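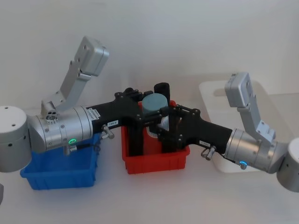 Chapter 11
Spectrum Analyzers: Sweep, Span and Noise Floor

Draft for course readers, Vondside Technical Press. Revised November 29, 2022.

Before you start: decibels (Chapter 3), mixers (Chapter 8), and the grounding rules at the back. If dBm still feels shaky go back now. Everything in this chapter is in dBm.

11.1 Why frequency, not time

A scope gives voltage against time. Fine for edges, ringing, a stuck clock. Put a small signal next to a big one, though, and the scope trace shows you the big one and hides the rest. Say a carrier at 100 MHz with a spur 60 dB down. On a scope, nothing. On an analyzer, two peaks, easy.

So the horizontal axis is frequency. Vertical is power, usually 10 dB per division. The top line of the grid is the reference level. Read down from it.

11.2 Inside the box

Swept type first. Same idea as an old radio. Input attenuator, low-pass filter, mixer, local oscillator, IF filter, log amp, detector, screen. The oscillator sweeps, the mixer slides the whole input past one fixed filter, and whatever gets through the filter is drawn.

Newer benches have FFT types, or a mix of both. Controls look the same. Most of the same mistakes too.

The bench unit used in these exercises is the Prultach 938. Other models put the keys in other places but the names are close.

11.3 The four settings

Center and span. Where you look and how wide. Start wide, find the peak, then narrow down. Going straight to a narrow span is how people miss the signal sitting just off screen.

Resolution bandwidth (RBW). Width of the IF filter. Two tones closer together than the RBW merge into one lump. Narrower RBW seperates them and also drops the noise floor, 10 dB for every factor of ten. Cost is sweep time, which goes up with the square. Cut RBW by ten, wait a hundred times longer.

Video bandwidth. Smooths the trace. Does not move the average noise, only makes it less hairy. Students mix this up with RBW every January.
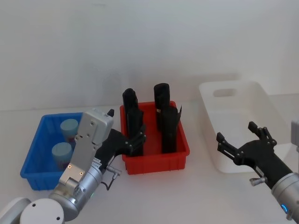 Fig. 11-1. Two arms over a table, with blue, red and white bins.

Attenuation. Protects the mixer. Leave on auto until you know what is coming in. Then the check: add 10 dB of attenuation and watch the spur. Stays at the same level, it's real. Drops, the analyzer was making it.

11.4 Noise floor

Displayed average noise level, DANL. Given in the data sheet at a stated RBW, often normalized to 1 Hz. Convert before you compare two instruments. Going from 1 Hz to 1 kHz adds 30 dB. A unit quoted at -150 dBm in 1 Hz shows -120 dBm at 1 kHz, and that's before any attenuation, which adds dB for dB on top.

Preamp on lowers the floor. It also lowers the largest signal you can put in. Turn it off again when your done.

11.5 Do not break it

Maximum input is printed by the connector. Read it. DC on the input is the usual killer, so use a blocking cap if there is any doubt. Never key a transmitter straight into the port. Torque the connector, don't twist the cable body.

Warm-up is some 400 seconds for the exercises here, longer if the amplitude numbers matter.

Work for this section

Set center 100 MHz, span 10 MHz, RBW 100 kHz. Connect the Okoth signal source at -20 dBm. Write down peak level and noise floor.

Change RBW to 10 kHz. Write down both again. One should move, the other should not.

Add the Nakach pad, 10 dB, between source and input. Repeat. Keep the readings, they come back in 11.6 with harmonic distortion.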